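Wedora says its new packing plan will cut waste. Packers want to see it first.

By Leanne Wainwright
November 26, 2024

BAINBRIDGE - Wedora, the mail-order wholesaler that runs the warehouse on Salance Road, told its customers this month that it has found a better way to pack a box. The plan has a name, Viselero, and a four-page leaflet. It does not yet have much in the way of numbers.

The idea is simple enough. Small cartons that used to go out one at a time will be grouped inside a larger one, so that a shop ordering several items gets a single delivery. Wedora says this will mean less tape, less cardboard and fewer dented corners. The leaflet promises "a noticeable reduction" in all of those. Asked how large a reduction, and compared with what, the company said figures would follow in January.

What customers are getting in the meantime is a price change. Shops that order from Bainbridge will pay a packing charge of $2 per outer carton, which used to be folded into the cost of the goods. Wedora calls this "transparent pricing." Several of the shops have other words for it.

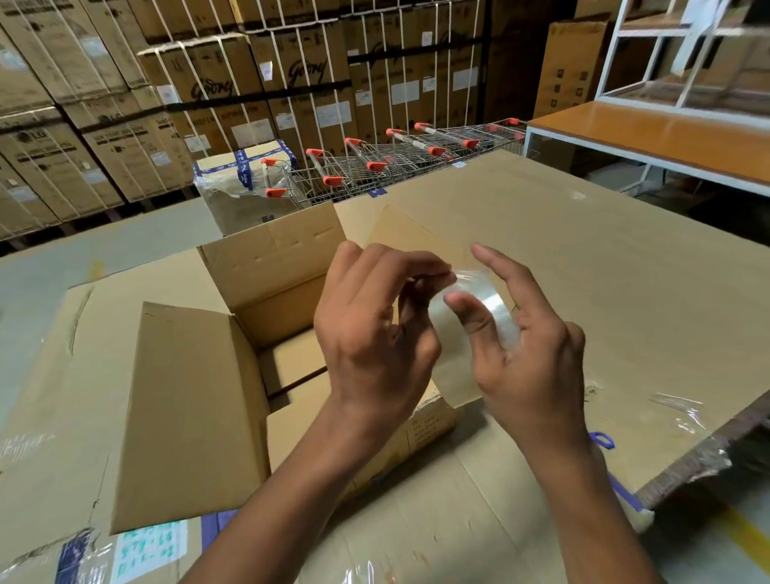

A packer with a roll of clear tape at the Bainbridge warehouse.

Very little at the packing table looks new. The outer cartons are ordinary brown corrugated ones, the tape is ordinary clear packing tape, and the closing is done by hand. Nothing in the leaflet calls for a new machine or a new material. Viselero appears to be a set of instructions, most of them about which small carton goes in first and when a loose flap should be taped.

Roland Entwistle, who manages the site, says that is the point. "People hear 'plan' and expect equipment," he said. "We had good people doing it 47 different ways. Now there's one way, and it's written down."

He would not say who counted the 47 ways. When pressed, he said it was "a feel for the thing" and then that it had come from a review last winter. The review has not been published, and Wedora declined to share it.

Kelly Nuttall, who owns a housewares shop on the east side of town and has bought from the warehouse for eight years, has read the leaflet twice. She is not against grouping orders. She would like to know why it costs her extra.

"If they're using less tape and less board, that should be cheaper," Nuttall said. "I'm paying for a saving. Somebody needs to walk me through that slowly."

Her last delivery under the old method came in separate cartons, and she says one was crushed at a corner. Her first under the new method came in one big box, with nothing crushed. She does not think a pair of deliveries proves anything, and she is right. The leaflet, though, leans on a trial that is not a great deal stronger. Wedora says it tracked 2,338 cartons and that complaints went down. It does not say how many complaints there were before, over what period the trial ran, or whether the cartons in it held the same kinds of goods as the ones before.

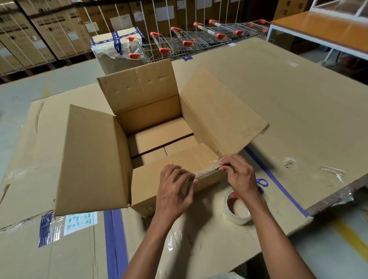

Taping a small carton at the packing table. Two more are already inside the larger box.

Then there is the question of tape. The leaflet says the outer box "does the work," which suggests that the cartons inside can go in with little or no extra sealing. In practice the inner cartons are still being taped at the table before they go in. Entwistle said this was expected and that some small cartons need a strip whatever they travel in. He put the share at "a minority," and did not offer a number.

If most of the inner cartons are taped as they always were, and the outer box is taped on top of that, it is hard to see where a large saving on tape would come from. Haf Vaughan, a packaging buyer who spent years at a rival wholesaler and now advises small shops, did the arithmetic on the back of the leaflet while we talked.

"You save on the shipping label and on the trip," Vaughan said. "Those are real savings, and they belong to the carrier and the warehouse. On tape, I'd be surprised if you could measure it. On cardboard you could easily go the wrong way, as you've added a box."

Vaughan's view is that grouping orders makes sense when the small cartons fill the outer one snugly and makes much less sense when they don't. A box with a gap in it needs filler, or the contents slide. The leaflet has one line on filler, which says it will be used "where appropriate." That covers nearly every possible outcome.

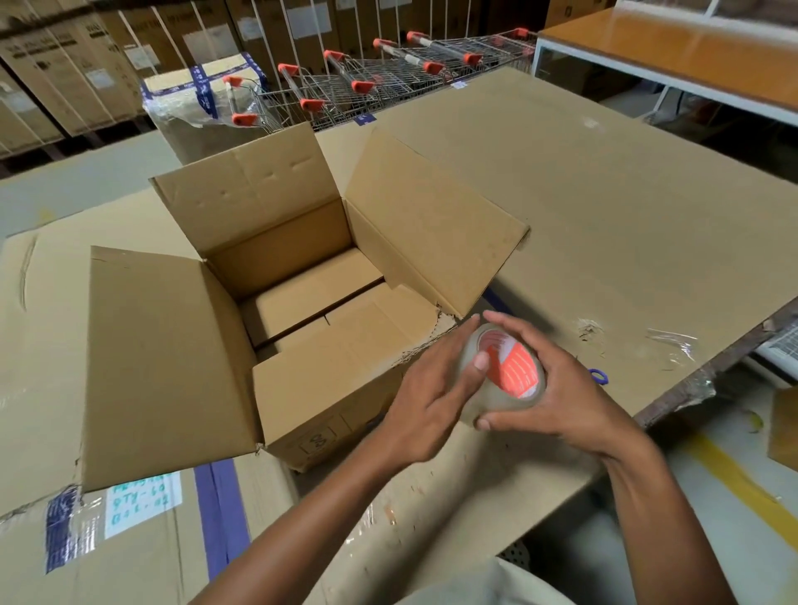
Wedora has a reply on cardboard, and it is the best part of its case. The company says it reuses flattened board around the site, including as table covering, and that Viselero will send less of it to the baler. Reuse of that kind is cheap and sensible. It also went on long before anybody gave it a name, according to Beryl Fothergill, who packed at Bainbridge until she retired in the spring.

"We always put old board down on the tables," Fothergill said. "It saves the surface and it saves your wrists. I don't remember getting a leaflet about it."

Fothergill is kinder about the rest of the plan than might be expected. She said new starters used to learn by standing next to whoever was least busy, and that they picked up bad habits along with good ones. A written order of work would have helped her when she began. Her worry is speed. Grouping takes longer per box, she said, and if the hourly target is still set in boxes, packers will be marked down for doing what the plan asks.

Entwistle said targets were "being looked at." He would not say whether they had changed since the plan came in, or whether packers had been asked about them. Wedora did not make any current packers available for interview.

The company also says in its leaflet that grouped orders are easier for shops to unpack. Nuttall laughed at that one. Her stockroom is up a narrow flight of stairs, and she used to carry the small cartons up a few at a time. The larger box has to be opened on the shop floor and emptied there, usually with customers stepping over it. She has asked whether she can opt out and go back to separate cartons. So far she has been told the request was passed along.
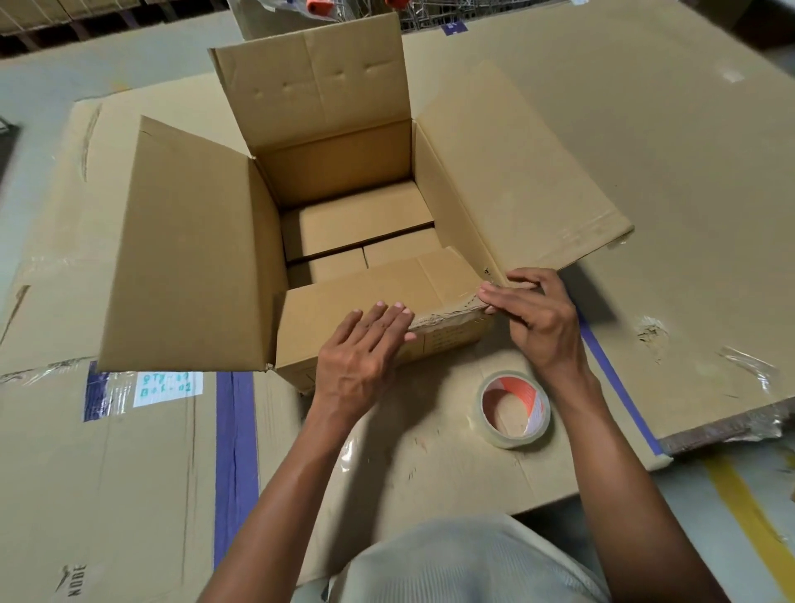
Shops with a loading door and a cart will probably be happier. Vaughan expects the larger accounts to do well out of the change and the small ones to come out slightly behind, at least while the charge stays where it is. A shop that orders a little every week pays it every week. A shop that saves up its order pays it less often, and Vaughan suspects that this, more than tape, is what the warehouse is after.

There is nothing wrong with a wholesaler wanting fewer and bigger orders. It could say so in plain words and let its customers decide. Wedora's leaflet uses the word "waste" 11 times by this reporter's reading and the word "charge" once, on the last page, in smaller type.

Asked about that, the company sent a short statement. It said Viselero was "designed with customers in mind" and that feedback was welcome at any time. It did not answer a question about whether the charge would be dropped if the January figures fail to show a saving.

Nuttall plans to keep her old invoices until then. She has also started weighing the tape she peels off each delivery - on the shop's kitchen scale, in a mixing bowl she says she can't sell because of a chip in the rim.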